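Kakside gets a second season, and a clip with almost no Kakside in it

Kutusura has released a new clip from the second season of Kakside, its slow-moving drama about a ferry town where everyone owes everyone else money. The clip runs a shade under a minute and a half. For most of that time a man looks for his reading glasses.

Fans of the show will recognize this as a thrilling opening. The first season spent an entire episode on a parking dispute and was rewarded with the highest marks of its run from the people who were still watching. The new batch arrives in February, with two episodes on the first night and one a week after that until the writers run out of ferry.
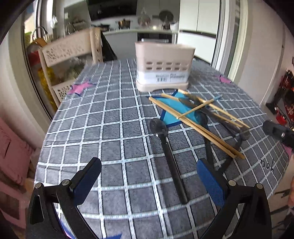 Is Shireen Ngcobo coming back as Inspector Baloyi?
She is, and this time she's in every episode, after spending much of season one on the other end of a telephone.

Ngcobo was easily the best thing in the first run, which is a neat trick for someone who was mostly a voice saying "And then what did he do?" The new clip gives her a coat, a car and eleven words of dialogue, four of which are "no." She walks into the harbor office, waits for the man to find his glasses and puts a folded letter on the counter. He reads it. We don't get to. Then the title comes up, with the same three piano notes that anyone who sat through season one can now hear in their sleep.

The letter is presumably about the missing harbor fund, which the finale left open along with the matter of who set fire to the bait shop, whether the mayor can swim, and what became of the accountant's dog. Kutusura says the fund and the fire will both be settled by the end of the new season. It made no promises about the dog, and the fan boards have taken this about as well as you'd expect. 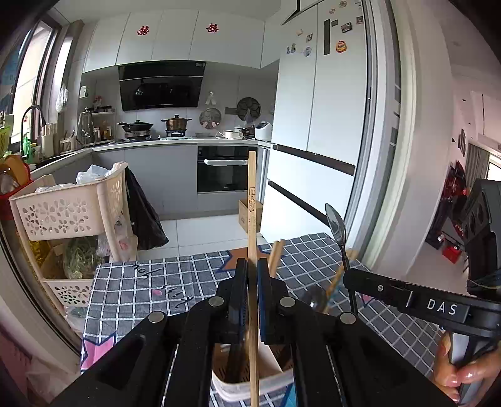
Wooden chopsticks and a metal spoon, upright in a white holder.

Behind the scenes there has been some tidying up. Season one was shot by a single director who also cut it, scored it and, according to the credits, drove one of the vans. Season two splits the work between two directors, and the change shows even in this short clip – the camera moves twice. Longtime viewers may want to sit down first.

The music is by Jolix again, the duo responsible for the three piano notes. They told the show's newsletter that there will be a fourth note this year but wouldn't say which episode it's in.

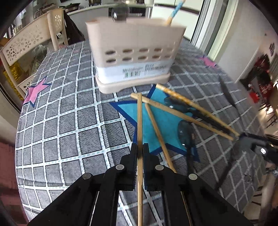 One chopstick held upright, with more on the table ahead.

Kutusura is also putting on an early screening of the first two hours, with Ngcobo and both directors on hand for questions afterward. There are 4000 tickets, split over several theaters, and they go to newsletter subscribers by drawing. Anyone who signed up in season one to win the tote bag is still on the list and will be entered automatically, tote bag or no tote bag. Winners get an email. If it doesn't come, the company suggests checking your spam folder, where the last three newsletters went as well.

Those who missed the first season can catch up before February. All eight episodes are back on the service, including the parking one, now with the subtitles fixed. (For a good while, a character's tearful confession in episode six was captioned with the weather forecast. Some of us thought it improved things.) 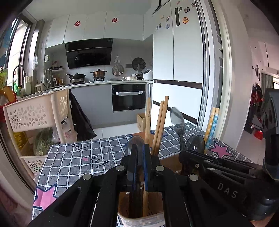

Photo: Kutusura

There's no full trailer yet. The company says one will follow "closer to the date," and going by last time that could mean the same afternoon. The season one trailer went up at 4 p.m. and the premiere started at 8, which left just enough time to watch it, order dinner and wonder who the man on the jetty was. He turned out to be an extra. He has a name and a speaking part this season, by popular demand.

A third season hasn't been ordered. Asked in the newsletter whether she would do another, Ngcobo said she would like to see the inspector take a vacation first, preferably somewhere without boats. The new clip is up now on Kutusura's site and plays after a short ad for season one.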